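Creaky bottom bracket, or is it? Losing my mind
Forum: Workshop and Repairs

tadeo_r
Dec 10, 2019
Okay folks, I need help before I throw this bike in the river. I've got a Calado road frame (press-fit, of course) that started creaking 264 miles after a full rebuild. It only happens under load, right foot down, mostly when I'm seated on a climb. Stand up and it goes away. I've already pulled the cranks, cleaned everything, greased the spindle and put it back together. It was quiet for two rides and now it's back and louder than ever. Do I just order a new bottom bracket?
Tadeo Rivadeneira

grindleg62
Goes away when you stand up? That's your seatpost or saddle. Don't buy anything yet. Pull the post, wipe it down, wipe out the inside of the seat tube, and put it back with carbon paste if it's carbon or grease if it's metal. And do the saddle rail clamps while you're there.

wetchain
Disagree. Press-fit plus creak equals press-fit. I had three of those things and every one of them made noise by January. Get a thread-together Sendimar one and be done with it.

grindleg62
You can't diagnose that from "press-fit, of course." He said seated only! The bottom bracket doesn't know if you're sitting down.

wetchain
No, but the pedaling is different. You push forward more when you're seated and the frame flexes another way. I've had a BB that only creaked in the saddle.

tadeo_r
Ha, well, now I've got two answers. Post is carbon, and it did go in dry, I'll admit that. I have some paste so I'll start there, it's free.

hilltop_jo
Before you take anything apart, ride the same climb one-legged with the left foot only, then right only (somewhere quiet, and be careful). If it's only ever the right, I'd swap the pedals for a different pair before touching the seatpost. Pedal threads and cleats fooled me for a whole season. I must have spent 62 bucks on bearings I didn't need, and it was a dry pedal thread.
Johannes Ngcobo

tadeo_r
Good call, I forgot about pedals completely. I've got an old pair of Grosholm flats in the garage.

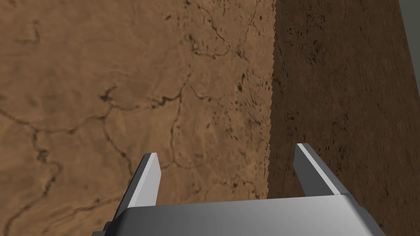 So the plan is flats first, same hill, same gear, and if it still creaks I'll do the seatpost and rails that evening. One change at a time this time, last time I did everything in one go and learned nothing. Does anybody know what torque the Calado seat clamp wants? The sticker has worn off mine.

hilltop_jo
Mine says 5 Nm. Check the number stamped on your own clamp though, they changed it at some point.

wetchain
And when it's still creaking, remember I told you about the BB.

tadeo_r
Update! Flats made no difference, still creaked like an old door. Did the post with paste and the rails with a dab of grease, and it's about 90 percent gone. There's still a little tick when I really lean on it.

grindleg62
Told you. Tick is probably the clamp bolt, grease under the head.

wetchain
Or the bottom bracket.

hilltop_jo
Check the skewers and the derailleur hanger too. My Sedent wheels ticked until I cleaned the dropout faces and put a thin smear of grease on them. Took two minutes.

tadeo_r
I'll do the hanger and skewers tonight and the clamp bolt tomorrow. If it's still there after that, wetchain gets to pick my bottom bracket.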